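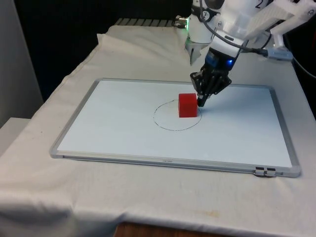

# The bus that lends poems

In the valley villages above Grorkdale there is no bookshop, and the nearest library is more than 300 minutes away on foot. So when Darcy Petrenko started to leave poems on the seats of the Walilska bus in February, she did not ask for permission. She printed 100 of them at home, one poem on each card, and wrote on the back: "Read it, keep it, or leave it for the next person."

Most of the cards disappeared in a week. Some came back with notes in pencil — a recipe, a complaint about a rhyme, a second verse written by a passenger.

The bus company noticed, of course. Its manager, Stuart Whiteley, was worried about litter, but then he read one card twice at the depot and offered her a small shelf behind the driver. Now it holds short novels as well, and a notebook where people sign for what they borrow. The last entry when I visited was number 1261.

Petrenko chooses the poems in the evenings. She avoids the very sad ones for the morning bus. "People are going to work," she told me. "I give them the sad ones on the way home."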